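Urance Wants a Longer Tax Break on Patent Street. The Jobs Are Harder to Find

The company that runs the shared offices in the old Tradisport store on Patent Street has asked the city to extend its property tax break to 15 years, and it is leaning on a number that has been going around downtown for a while now: 1,000 jobs.

Urance put the figure on the first page of its request, which went to the city council in May. It shows up again in the cover letter and in a handout given to neighboring shops. What it doesn't come with, in any of those places, is a list of employers, a payroll total or an explanation of what kind of job is being counted.

The council is expected to vote before the summer recess. If it says yes, the building's tax bill will stay close to where it was when the sporting goods store moved out and the windows were papered over.

Urance signed its first deal with the city two years ago. Under that agreement it leases the building from Stergiou, the property firm that bought it from the store's old landlord, and rents out desks, small offices and bigger rooms by the month. Stergiou gets the tax break as the owner. It is supposed to pass the savings down to Urance in lower rent, and Urance is supposed to pass them down to the people who work there.

How much reaches the bottom of that ladder is not clear. The lease between Stergiou and Urance is private, and the city did not ask for a copy when it approved the first deal. A clerk in the finance office confirmed that it still doesn't have one.

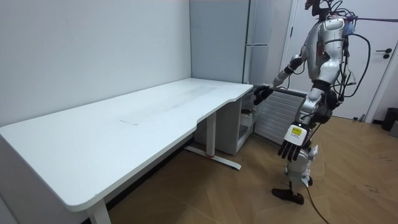
By the long white desk at the Patent Street building.

Anas Berrada, who manages the site for Urance, said the jobs number was "a fair picture of what the building supports." Asked whether that meant people with desks there, he said it was wider than that.

"You have the members, you have the people the members hire, you have the cafes they eat at and the contractors who did the build-out," Berrada said. "It's an economy. You can't draw a line around it at the front door."

The city's agreement does draw a line at the front door, though. The text of the first deal talks about "jobs located on the premises," and it requires a report each year. The first report is a single page. It says the building was "well used" and that interest was "strong across all membership types." It has no head count in it. Nobody at city hall sent it back.

Pressed on that, Berrada said members come and go, some share a desk and some rent a room but use it only now and then, so any count would be out of date by the time it was printed. He also said the company had privacy duties to its members. Both points may be true. Neither one explains how the same company got to a round number with three zeros in it.

The phrase "jobs supported" has a long history in requests like this one. It can take in a construction crew that finished its work and left, or a share of the staff at a sandwich shop that was open before the project began. It can count a person who already had a job across town and moved a laptop to a new address. None of this breaks a rule, as long as the people reading the request know what they're being given. The handout on Patent Street just says "1,000 local jobs."

Fouad Shawky has run a frame shop on the next block since before Tradisport closed. He went to the public meeting on the first deal and spoke in favor of it. He is less sure this time.

"I wanted lights on in that building, and I got lights on," Shawky said. "Fine. But I pay the full rate. So does the shoe repair, so does the bakery. When they tell me that place is feeding my business, I look at my own books, and I don't see it."

He said his walk-in trade was up 2 percent over the year, and that he'd raised his prices by more than that.

Shawky also asked the question that came up several times in conversations along the street, and which the request skips over: what would happen if the city said no? The usual case for a tax break is that the project won't happen without it. This project has already happened. The walls are up, the wiring is in, and the rooms are rented to whoever rents them. Urance's letter says that losing the break would "put the model at risk," but it doesn't say that the company would leave, and Berrada would not say so either.

"I'm not going to make threats," he said. "We like it here."

Stergiou did not answer questions about whether it would raise the rent if the tax break ran out. A person who picked up the phone at its office said all questions about the building should go to Urance. Urance said questions about the rent should go to Stergiou.

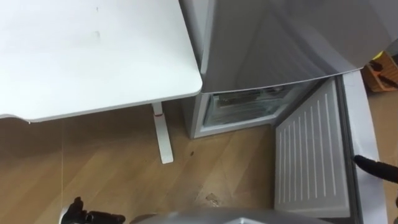 The rates members pay are public, at least. They're on a sheet at the front desk, and they have gone up since the building opened. Berrada put that down to power and cleaning costs. A monthly desk now costs as much as one at a private shared office near the train station that gets no help from the city, and that one throws in parking. The day rate is a little lower on Patent Street. Anyone who wants a locker pays extra at both.

That comparison matters because cheap space was the main selling point the first time. The original pitch talked about people working at kitchen tables who couldn't afford a lease. It said a set share of desks would be held at a reduced rate for people just starting out. The reduced rate exists, and Berrada said there is a waiting list for it, but he declined to say how many desks it covers. The new request doesn't mention it at all.

There are good things to be said for the place. The block looks better than it did. The old store sat dark through a long stretch when other tenants on the street were thinking about leaving, and the sidewalk out front got fixed as part of the work. People who rent there and were willing to talk mostly liked it, though one complained about the heat and another about the noise through the walls. A building in use beats a building with paper on the windows, and council members who voted for the first deal are entitled to say so.

But that isn't what is being voted on now. The question is whether schools, the library and the road budget should go without the money for many more years, and the case for it rests on a number that its own authors won't take apart.

City staff have recommended approval. Their memo repeats the jobs figure and gives the source as "applicant." It suggests one change to the terms, a requirement that future reports include "employment information where available."

The council's finance panel takes up the request at its next meeting, at 6 p.m. in the annex. Public comment comes first, and speakers have to sign up at the door.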